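Cloth book, Thursday

Shrinkage on the Usthorpe linen, second lot

Started just after nine. The second lot came from Usthorpe as one folded length, creased hard along the middle, so I cut away from the fold and left the creased strip for dye tests. Same weave as the first lot by eye, slightly yellower. The edge is cleaner.

Cut 6 squares, all with the warp marked in red thread at one corner. Marked each at 700 mm both ways with the laundry pen and put a stitch through each mark, as the pen faded last time and I ended up guessing on two of the pieces. Numbered with tape tags sewn on, not stapled. The staples rusted in the first lot and left a brown spot that someone later took for a dye fault.

Pressed them before measuring. Left overnight on the rack to settle in the room air, then measured again this morning. No change worth writing down.

Wash: warm, normal spin, the Hubmann liquid at half the dose on the bottle. No softener. Calico put in to make up the load. Came out with less creasing than the first lot, probably the extra calico.
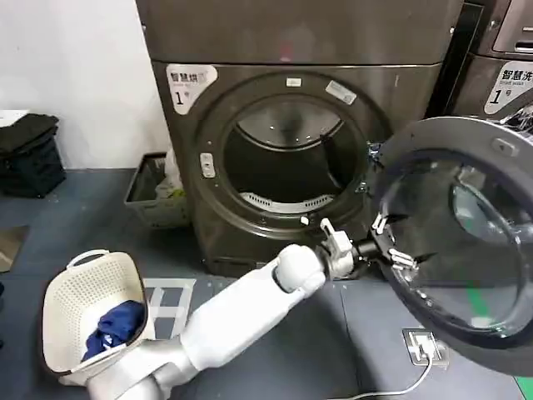 Dryer no. 1.

Drying is where we have been sloppy. The first lot was dried partly on the rack and partly by tumbling, and the two were written down in the same column. I have split them in the table from now on. Three columns would be better (rack, tumble low, tumble high) but there isn't enough cloth left to do high properly, so high will have to wait for the next delivery.

Split for this lot: odd tags to the rack, even tags to tumble low. The calico goes with the tumbled pieces so the load isn't silly.

Results so far, rack pieces only. Warp has come in more than weft on all of them, same as before. Tag 3 is out of square. I can see it has been pulled along one side and I think that was me at the cutting table. Keep it in but mark it. Tag 5 has a slub right on the measuring line, which makes the edge of the mark hard to read. Took the reading from the stitch.

Not measuring the tumbled ones till they have had the same rest on the rack. They always read short when they have just come out and then give a bit back. We got this wrong on the Uteo cotton in January and had to do that sheet again.
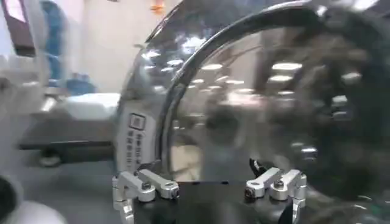 Pressing is the other thing to settle. If we press before the final reading we put some of the length back, and the more you lean on the iron the more you get. If we don't press, the creases hide some of it. For this lot I will do both: read flat under the glass sheet with no iron, then press with steam, no pushing, and read again. Both numbers go in the book. The flat one goes on the report unless we agree otherwise.

The steel rule with the bent end has turned up again in the drawer. I have put tape on it. Please use the long one on the hook.

Handle, rack pieces: stiff, papery at the corners, softens after a rub between the hands. Colour a shade lighter than the uncut cloth. No pilling. Raw edges frayed 7 mm at the worst place, which is on the weft side of tag 1. I would overlock the next set before washing, though then the seam pulls the corner in and we have a different problem.

Sent the rack readings over to Skakham with a note that the tumble ones are to follow, and asked what allowance they have been cutting with for the tablecloths.

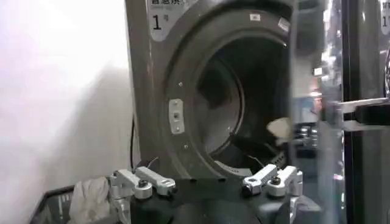
Skakham wrote back after lunch that they cut generously on the warp and hardly at all on the weft, and have done for years, but that their customers nearly all tumble now and the complaints are about hems twisting more than about size. They would like to know if we see any twist in the squares, and whether a second wash makes it worse.

We haven't been recording twist. Easy enough to add: measure both diagonals as well as the sides. I have gone back and done it on the rack pieces. Tag 3 is the worst, as expected, tag 1 is nearly true.

To do:
Diagonals on the tumbled pieces at the same time as the sides.
Second wash for the whole set, same dose, same calico.
Ask Usthorpe if the cloth is finished on a stenter and whether both lots went through the same way.
Reorder tape tags. 2 left.
Fair copy of the January sheet, still not done.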